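怎样给自己的儿童故事写封底简介和作者介绍

书稿写完以后,投稿和上架都要用到两段短文字:内容简介和作者介绍。这两段加起来常常不到三百字,写起来却比正文慢。下面的步骤适用于图画书文字稿、桥梁书和篇幅不长的儿童小说。文中用我自己的一本小书《Plokley 镇的钟》做例子,正文 1,062 个字,讲一个小镇的钟停了以后,居民各过各的时间。

准备工作

手边放好定稿,不要用还在改的版本。另外找 3 本读者年龄相近的书,只看封底,把每段简介的字数记下来。你会发现长短差别很大,但第一句基本都在交代人物或者地点。

新建一个空白文档,简介和作者介绍分两页写。不要在书稿文件里直接写,否则容易忍不住去改正文。

第一步:用一句话写出故事的起点

格式可以很死板:谁,在哪里,平时过着什么样的日子。先不管好不好听。

我的第一稿是:“Plokley 是一个小镇,镇上的人每天听着钟声起床、开店、吃饭。”

这句话里没有形容词,也没有“神奇”“温暖”这类评价。评价留给读者。如果你的主角是一个孩子,就写孩子的名字和他正在做的事,年龄可以不写,读者能从用语里看出来。

第二步:写出改变

第二句写打破日常的那件事。一件就够。故事里如果有好几条线,选最早出现的那条。

“一天早上,钟没有响。面包师说现在是六点,邮递员说是八点,谁也不肯让步。”

注意这里用了两个人物的说法,没有写“小镇陷入了混乱”。具体的争执比概括的词更容易让孩子明白发生了什么,家长在书店里翻到封底,也能大致判断语气是轻松的还是沉重的。

第三步:停在结局之前

第三句提出问题,或者写主角决定去做什么。不要写结果。图画书篇幅短,简介多写一句就可能把故事讲完了。

“住在钟楼对面的女孩决定爬上去看一看。”

到这里简介的骨架就有了。三句话连起来念一遍,念不顺的地方先改语序,再考虑换词。

第四步:检查字数和用词

封底的空间由开本决定,自己排版的话可以先按 120 字以内来写。投稿则以对方的要求为准,有的只收一句话梗概,有的要求把结局也写清楚。后一种叫故事大纲,和封底简介是两回事,要另写一份。

用词方面,检查这几类:

成语。给低年级孩子看的书,封底最多留一个。

人名。超过两个就删。《Plokley 镇的钟》里还有一个叫 Sokol 的修钟人,戏份不少,但简介里没有提到他。

破折号和省略号。写的时候很顺手,印出来显得犹豫,能换成句号的都换掉。
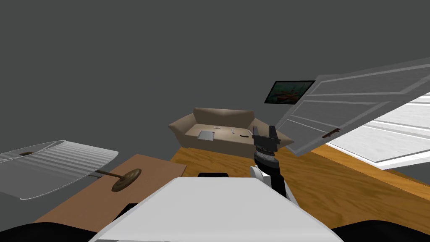 第五步:写作者介绍

作者介绍用第三人称,从姓名或笔名开始。第一句写和写作有关的事,例如出版过什么、在哪里发表过。没有出版过也不要紧,写现在住在哪里、平时做什么工作就可以。

第二句写家庭、宠物或者爱好,选一样。爱好尽量写得具体,“喜欢旅行”可以换成“收集各地的旧车票”。

第三句可有可无。如果这本书有来历,可以放在这里,例如故事最早是讲给谁听的。

不建议写的内容有:小学时得过的作文奖、对文学的热爱从几岁开始、详细住址、孩子的全名和学校。最后两项涉及隐私,书一旦印出来就收不回来。

一个可以套用的格式:

“(笔名)住在(城市),白天是(职业),晚上写故事。(他/她)和(家人或宠物)一起生活,(一个具体的爱好)。《(书名)》是(他/她)的第(几)本书。”

套用之后一定要改掉至少一处句式,不然读起来像登记表。

第六步:念给别人听

找一个没读过书稿的人,只念简介,念完问两个问题:你觉得这是讲什么的?你觉得是给多大的孩子看的?

如果第一个问题答偏了,多半是第二句没写清楚。如果第二个问题答得偏大,通常是句子太长。我最早的一版被人以为是给中学生看的,后来把最长的一句拆成 2 句,再念的时候就没有这个问题了。

能念给孩子听更好。孩子不会分析,但会直接问“然后呢”。问了,就可以定稿。

第七步:保存不同长度的版本

至少留三个版本:一句话版,封底版,以及一个 329 字左右的长版。长版用在投稿信或者网店的详情页,可以多写一段人物关系,但仍然不写结局。

文件名里写上书名和字数,不要用“最终版”“最终版二”。我用的是“Plokley_封底_98字”这样的格式,隔几个月回来也能一眼找到。

常见问题

系列书怎么写?每本的简介都按单独一本来写,最后加一句说明是系列的第几本。不要假设读者看过前面的。

可以在简介里写主题吗?例如“这是一个关于勇气的故事”。可以,但建议放在给家长看的页面上。封底留给故事本身。

简介要不要押韵?正文是韵文的可以押,正文不是就不要。

笔名要不要在作者介绍里说明?不需要。合同上用真名,书上用笔名,编辑会处理。

书名还没定,能先写简介吗?能。我是写完简介才定书名的,之前文件一直叫“钟”。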